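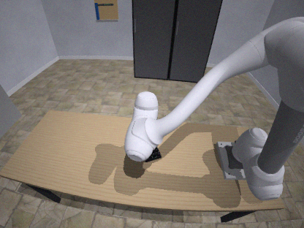 How to check a robot arm plan before it lands on your bench

Your manager has come back from a supplier visit and there is talk of an arm. Before anything is bolted down you will probably be shown a simulation and asked if you have any concerns. Most people say no, because the thing on the screen looks finished. I've been through 2 of these at the Brarkthorpe repair shop, where we strip and rebuild small pump parts, and I had plenty of concerns by the second one. This is how I'd go about it now.

Before the meeting

Ask for the simulation file, or at least a long recording of it running. The sales clip is no use to you. You want to be able to stop it, go back, and look at the same reach from the operator's side of the table.

Then write down what your job involves over one full shift. Leave the job description in the drawer and write what you do with your hands. Mine ran to 11 tasks. The proposal covered "pick and place", and that was 2 of them. The other nine included wiping down castings, spotting a hairline crack by feel and walking over to Kerubo Lyimo to ask whether a batch was meant to look like that.

Step 1: Find the person

Look for where the worker stands. In a lot of simulated rooms there is a table, an arm and a storage cupboard, and no worker at all. Ask the supplier to put a figure in, at your height, at the spot where you'd load parts. If the answer is that the cell runs by itself, ask who clears it when it stops.

Step 2: Follow the base

See where the arm is mounted and how much bench it takes. If the mounting plate sits on one end of the table, that end is gone. Check whether any part of the base housing sticks out past the front edge, as that's hip height for some of us and we walk past with trays. Get the plate size in writing and mark it on your real bench with masking tape. Work around the tape for a week. You'll know by the first afternoon if it's in the way.

Step 3: Swap the part

Simulations love a single part sitting by itself on a clean surface. Ours had one, always facing the same way. Ask to see 10 in a heap, some upside down, with the tray nudged a little to the left. If they can't show it in the software, ask for a trial with your own parts, oily ones, straight from the bin.

Step 4: Ask about the slow days

Arancibia, the firm that quoted us, had a cycle time for everything and no figure for changeovers. We change parts several times a day. Get them to do a changeover while you watch and write down every step that needs a human. Those steps are your new job — read the list carefully and see if you'd apply for it.

Step 5: Pin down the hours

This is the awkward one. "Freeing up staff for higher-value work" is a phrase I've now heard from both suppliers, and neither could name the work. Ask your manager for the tasks, the training and the pay grade, and ask for them before the order is signed. At our Clirnley site they asked afterwards. The packers there ended up minding the machine at the old rate, with a pager.

What I'd accept

I'm not against the arm. The repetitive lifting at our place has wrecked a few shoulders, and if a machine takes that on, good. The Bedside unit we trialled in December did the lifting well enough. It also stopped whenever a part sat crooked, and somebody had to leave their own bench to sort it out. That time never made it into the report.

So keep your own log during any trial. Note the time it stopped, who went over, and how long they were away from their work. A cheap notebook is fine. Hang it on the bench with a pen on a string and bring it to the review.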